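Two arms on one table: Valquíria Pimentel on the Rundance build

24/11/2022

Valquíria Pimentel has been building a pair of small robot arms in a shared workshop in Costby. She calls the project Rundance. It began in June as a single arm and became two when she got tired of turning objects round by hand between runs.

"One arm can pick a thing up, but it can't change its grip without putting it down," she says. "With two you can pass it across. Most of the work since the summer has been on the passing."

The arms share one control board and one power supply. Her bench partner, Iolanda Quintana, draws the printed parts and wrote the first version of the control code, which Pimentel has since replaced. The brackets have been through 11 revisions. The early ones flexed when an arm stopped suddenly, and the error at the fingertips was 3 mm.

"That is too much for a pen," Pimentel says. "Iolanda thickened the wall behind the screw holes and turned the part on its side in the printer, so the layers run the other way. It stopped moving after that."

Marker pens are the standard test object. They are light, cheap and close to straight, and the two ends are easy for the software to tell apart. 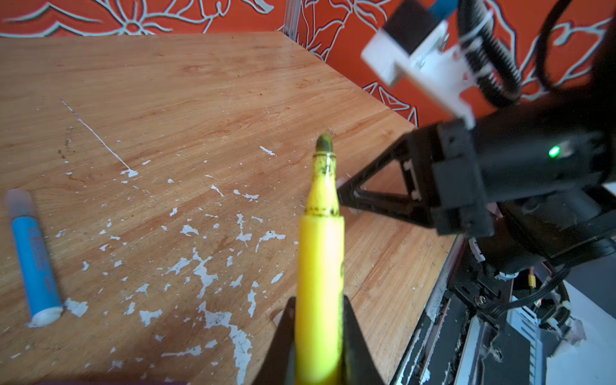
"I grip low on the barrel if I can," she says. "It leaves the upper part free for the other arm. If the first arm takes it in the middle, the second has very little to aim at and the fingers touch."

Touching fingers were the main fault for several weeks. Each arm was accurate on its own, but the two did not agree on where the middle of the table was. Pimentel now measures both against the same fixed point before a session and stores the difference. She repeats the check after every 100 passes.

The log stands at 1,083 attempts. She will not give a success rate for the whole set, as the early entries were made with the old brackets and the old code. "You would be averaging two different machines," she says.

Cabling took longer than expected. The first loom was too short at full reach and pulled a connector out. The replacement came from Hong, a small parts seller she has used before, and she left more slack at the shoulder.

The next job is force sensing in the fingers. At present they close to a set width, and a thicker pen is squeezed harder than a thin one. Quintana has drawn a new finger with room for a sensor, under the working name Flurkico. The first pair is printed and has not been fitted.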